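세티츠 작업장 자동화

세티츠(Setitz) 작업장 자동화는 소형 부품의 집기, 배치, 적층 공정을 쌍팔 로봇 작업대로 옮긴 사업과 그에 따른 직무 변화를 가리킨다. 작업대 한 조는 마주 보는 로봇 팔 두 대로 구성되며, 제어 소프트웨어로는 루타텐트(Rutatent)를 사용한다. 도입 책임자는 공정기술자 탄데카 엥겔브레흐트(Thandeka Engelbrecht)이다.

개요

도입 전 세티츠의 분류·적층 공정은 작업자 19명이 2교대로 담당하였다. 작업자는 부품을 손으로 집어 지정 위치에 놓고, 같은 동작을 교대당 300회 넘게 반복하였다. 손목과 어깨 통증에 따른 배치 전환이 이어지자 회사는 5월에 첫 작업대를 설치하였다. 현재 반복 동작은 로봇 팔이 맡으며, 작업자는 위치 교시, 감시, 오류 복구를 수행한다.

배치 작업

배치 작업은 물체를 집어 바닥의 표시 위로 옮긴 뒤 내려놓는 단계로 이루어진다. 연습에는 문자나 기호가 인쇄된 작은 정육면체를 쓴다. 목표점은 파란색 발포 매트 위의 십자 표시이다. 왼쪽 팔의 검은색 그리퍼가 빨간 정육면체를 십자 표시 바로 위에서 잡고 있으며, 오른쪽 팔의 그리퍼는 비어 있고 매트에서 들려 있다. 손목의 녹색 하우징은 3D 프린터로 출력한 부품이다.

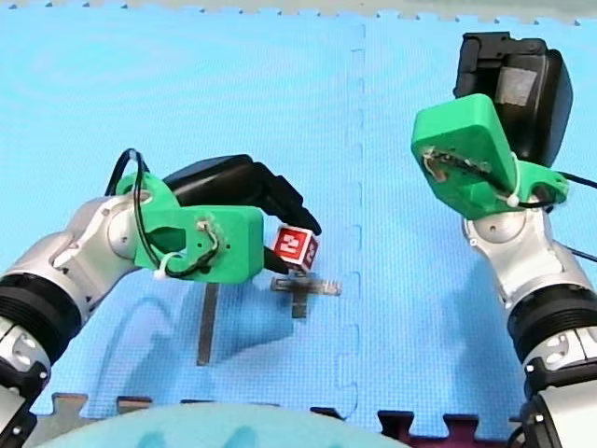
적층 작업

적층 작업은 배치보다 허용 오차가 작다. 아래 물체의 위치가 어긋나면 그 편차가 위층으로 전달되므로, 담당자는 첫 층의 위치를 확인한 뒤 다음 동작을 승인한다. 두 개를 쌓는 과제에서는 십자로 놓인 회색 띠의 교차점이 기준이 된다. 빨간 면이 보이는 정육면체가 아래에, 짙은 녹색 면의 정육면체가 위에 놓여 있고, 위쪽 것은 약간 기울어져 있다. 이러한 기울기의 허용 여부는 담당자가 판정하여 기록한다.
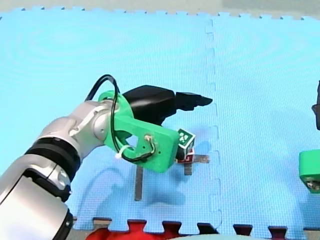 직무와 인력의 변화

기존 작업자 가운데 12명은 작업대 운영직으로 전환되었고, 나머지는 검사와 출하 부서로 이동하였다. 운영직 교육은 15일 과정이며 비상 정지, 좌표 교시, 그리퍼 점검, 케이블 고정 상태 확인을 포함한다. 교육 과정은 외부 업체 투스토라(Tustora)가 작성하였다.

육체적 부담은 감소하였으나 감시 업무의 단조로움과 집중력 저하가 새로운 문제로 제기되었다. 교대 조장 위레무 브라이트(Wiremu Bright)는 한 사람이 여러 작업대를 동시에 맡을 경우 오류 복구가 지연된다고 보고하였다. 이후 운영자 한 명이 담당하는 작업대는 두 조로 제한되었다. 임금 등급에 오류 복구 숙련도를 반영하는 방안은 노사 협의 중이다.

같이 보기

협동 로봇
산업안전
직무 전환 교육

최종 수정: 2023-11-19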